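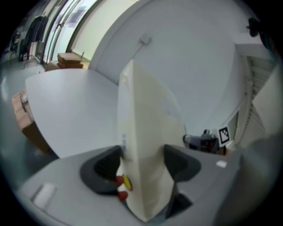
The Skarex hand gripper holding a carton upright.

Skarex Hand Gripper, Club Set

Price: £180 per set (2 or more sets, ask me for the club rate)
In stock, posted from our unit in Drevley

I've been running the after-school robotics club in Drevley for long enough to have tried most ways of getting a beginner interested in gripping things, and the Skarex is what I kept coming back to. You hold it in your own hand and work the jaws yourself, so your wrist does the job an arm would normally do. No waiting for the one decent arm to be free, no laptop needed for the first session. They just get stuck in!

The jaws have curved dark grey pads, like a pair of little scoops facing each other. New members nearly always go for the flat sides of a carton first (I did too). Then somebody tries it on the corners, and you get a proper argument going about which way round holds better and whether it matters how tall the thing is. I've had whole evenings go on that argument and I regret none of them.

What's in the set

Hand gripper, assembled
One pair of curved pads, fitted
One pair of flat pads, spare
Printed marker squares for your practice area
Hex key and a bag of spare screws
Club workbook, 128 pages

The workbook is mine, so blame me for the drawings. It starts with picking up and putting down, goes on to stacking and sorting, and the last chapters are all about writing down what your hand did so that a team can try the same move on a real arm. Our older lot used those chapters for their entry in the Rarholm Challenge last August, and they came home with a great long list of things to change, most of it about cartons tipping over when you let go too quickly.

Will it suit my club?

If your members can open a stiff drawer they can work the jaws. I wouldn't go much younger than the top end of primary, mainly on account of the grip being made for a bigger hand. Two people to a gripper is lovely, three is a queue.

It'll hold cartons, small boxes, plastic cups, that sort of thing. Please don't use it for glass, or for anything heavy enough that you'd be cross if it landed on your foot. I test every one on cartons before it goes in the post.

Setting up

You want a clear table and a bit of floor round it, and that's your lot. Pop the marker squares somewhere they won't get kicked. Ours live by the wall and they still get kicked.

Pads wear out eventually. Mine are tested to 1,000 squeezes on the bench and the club ones have gone well past that, but check for shiny patches at the start of term and swap them over if they've begun to slip. Replacement pairs are on the spares page, along with the Echeverría soft pads, which fit the same screws and are much better on crinkly packets.

Delivery and returns

Free delivery on club orders. Send it back within the month if it isn't right for your group, pads and all, and I'll refund you. Schools can pay by invoice, just put the order number on it please.

Page updated 2024-06-10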